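Search this site
Search
Home | About us | Services | Sampling guide | Prices | Contact

About Dostamar

Dostamar is an independent laboratory that tests water from private supplies. Most of our samples come from boreholes, wells and springs serving farms, holiday lets and small groups of houses that are not on the mains. We also test stored water from tanks and cisterns, and process water for small food producers.

The company was set up by Mieczysław Kubiak, who had worked as an analytical chemist and wanted a laboratory that would accept a single bottle from a single household on the same terms as a contract of several hundred. That is still how the price list is written. There is no account fee and no minimum order.

What we test for

The standard private supply suite covers pH, conductivity, turbidity, colour, nitrate, nitrite, ammonium, iron, manganese, lead, coliform bacteria, E. coli and enterococci. Arsenic, fluoride, sodium and sulphate can be added singly. The full list runs to 131 determinands, including pesticides and solvents, although few domestic customers need more than the standard suite and we will say so if asked.

Metals are measured by ICP-MS after acid preservation. Anions are measured by ion chromatography. Microbiology is by membrane filtration, with confirmation of presumptive colonies before a result is issued. Detection limits and measurement uncertainty are printed beside every result on the certificate.

Sample handling

Bottles are sent out in an insulated box with ice packs and a printed sheet. The microbiology bottle contains sodium thiosulphate and must not be rinsed. The metals bottle should be filled from the tap without flushing if lead from household pipework is the concern, and after flushing if the question is about the source itself. Please mark which was done.

Samples for microbiology must reach us on the day they are taken, and should be kept at between 2 and 8 degrees in transit. Samples that arrive outside that range are logged, and the customer is telephoned before any work starts.

Sites

Reception and microbiology are at Quansah House. Inorganic chemistry moved in January to a larger unit at Perneo Yard, where the extraction and drainage are better suited to acid work. Collections run between the two buildings twice a day. Customers should continue to deliver to Quansah House only.

Results

Certificates are issued by email as PDF files, and by post on request. Raw data and quality control charts are kept for 6 years. Customers with several sources can view past results through Gello, our online record system, which plots each determinand against its limit and shows the date of the last sample.

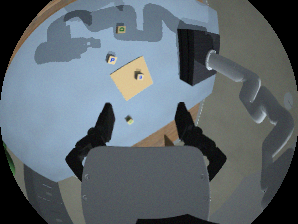
Text: Mieczysław Kubiak, Technical Director
Page last revised 10 Apr 2019

If a bacterial result fails, we telephone the same day it is confirmed. The call covers the result, whether boiling is advised, and how to take a repeat sample. We do not sell or fit filters or ultraviolet units and take no commission from firms that do.

Complaints about a result should be made in writing, quoting the certificate number. The retained portion of a chemistry sample is held for some 30 days after reporting and can be retested within that period. Microbiology samples cannot be retested, so a fresh bottle will be sent.

Shares 8 | Comments 0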